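会社概要

Surarska株式会社は、卓上で使用する飲料容器の評価と、飲食施設向けの配膳・卓面レイアウト設計を行う会社です。対象は主に樹脂製のコップ、ふた、トレー、および容器を置く天板です。容器の製造は行っていません。製造者、給食事業者、施設運営者から試料または図面を受け取り、試験結果と寸法の提案を報告書として納品します。

代表者　Somkiat Thammasiri
事業内容　飲料容器の使用評価、卓面レイアウトの設計、配膳手順書の作成
評価室　2室(Ridgeway室、Burnent室)
従業員数　7名
受付　月曜日は午後のみ

沿革

当社は、病院食堂の食器更新に関する受託調査から始まりました。当時の依頼は、割れない透明コップへの切り替えに伴い、こぼれの件数がなぜ減らないのかを調べるというものでした。調査の結果、容器の材質よりも、置き場所が卓ごとに異なることの影響が大きいと判断し、容器と卓面を一組として扱う評価方法に改めました。現在の試験手順はこのときの記録様式を引き継いでいます。

その後、容器の評価を担当する部門と、卓面の設計を担当する部門を分けましたが、報告書の書式が二種類になり照合に手間がかかったため、再び一つの部門に統合しました。統合後の記録システムを社内ではKimomumと呼んでいます。試料番号、天板の種類、液量、置き位置、担当者名を一行で登録する単純な表で、検索は試料番号と天板の種類のどちらからでも可能です。

事業内容

1　飲料容器の使用評価

容器を持つ、運ぶ、置く、注ぐという動作を単位に分け、それぞれについて評価します。測定項目は、口部の外径、底部の外径、高さ、空の質量、満水容量、所定の液量における重心高さです。側面に傾斜のある容器では、口部と底部の寸法差を必ず併記します。把持する高さによって実際の外径が変わるためです。

評価には水を使用します。着色液は、液面の読み取りが困難な半透明容器に限って使用し、透明容器には使用しません。液量は少量、中間、満量の三段階とし、満量は縁から所定の距離を残した量と定義しています。少量の試験を省略する依頼もありますが、当社では標準項目に含めています。液量が少ない容器は軽く、横からの接触で動きやすいためです。

2　卓面レイアウトの設計

天板上で容器を置く位置、取り出す側、手の入る範囲を図面に落とします。図面の原点は天板の手前左角とし、単位はミリメートルに統一しています。位置の表示にはテープ、印刷シート、浅いくぼみの三方式を用意していますが、検討段階ではテープを推奨します。位置の変更が容易で、天板の加工を必要としません。

テープの色は天板に対して明度差が十分にあるものを選びます。白い天板では黒を標準とし、木目の天板では個別に判断します。貼り付けは端部をまっすぐに切り、四辺を押さえて浮きをなくします。端が浮いたテープは容器の底に引っかかるため、そのまま使用せず貼り直します。

透明な容器は白い天板の上で輪郭が読み取りにくくなります。縁の位置は照明の反射や天板に落ちる淡い影を手がかりに確認することになるため、照度とあわせて照明の方向も記録します。Ridgeway室では白い天板を使用し、透明コップと黒いテープの組み合わせを基本の配置としています。
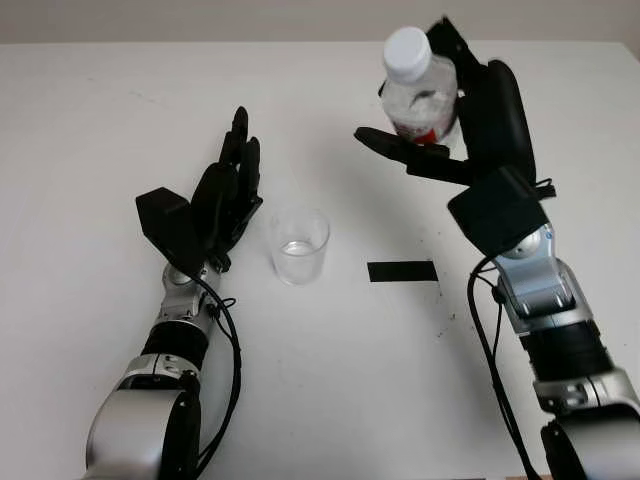
3　配膳手順書の作成

評価と設計の結果をもとに、現場で使う手順書を作成します。手順書はA4判で6ページ以内とし、一つの手順に一つの動作だけを記載します。「適量」「静かに」などの表現は使用せず、液量は目盛りまたは縁からの距離、置き位置は図面の記号で示します。改訂時には変更箇所だけを差し替えられるよう、ページごとに版番号を付けています。

設備

Ridgeway室は容器の評価に使用します。天板は水平器で調整し、試験開始前と終了後に水平を確認します。秤はひょう量2000グラムのものを使用し、試料の質量は容器単体と注水後の二回測定します。

Burnent室は卓面の検討に使用します。実際の食堂を想定した座席間隔で卓を配置でき、天板は脚から外して交換できます。木目、灰色、白の天板を常備しています。依頼者が使用中の天板を持ち込むことも可能です。搬入口の幅に制限があるため、事前に外形寸法をお知らせください。

試験の進め方

受け取った試料は、外観を確認したのち番号を付けて保管します。傷、欠け、変形のある試料は試験から除外し、その旨を報告書に記載します。洗浄は中性洗剤で行い、室内で自然乾燥させます。布で拭くと繊維が付着し、透明容器の液面の読み取りに影響するため、拭き取りは行いません。

置き動作の試験は、一試料につき400回を標準とします。回数の変更には応じますが、標準回数に満たない結果は参考値として扱い、他の試料との比較表には掲載しません。天板に水がこぼれた場合は試験を中断し、天板とテープの表面を乾かしてから再開します。中断の回数も記録の対象です。

試験を終えた試料は、報告書の納品後に返却または廃棄します。どちらを希望するかは申込書の所定欄にご記入ください。記入のない場合は返却とし、送料は依頼者の負担となります。

お問い合わせ

見積もりには、容器の図面または現物、想定する液量、使用する天板の材質と色が必要です。図面がない場合は当社で採寸しますが、採寸費用を別途申し受けます。評価室の見学は、他社の試料を保管棚に収めた時間帯に限って受け付けています。希望する室名と人数を添えて、受付までお申し込みください。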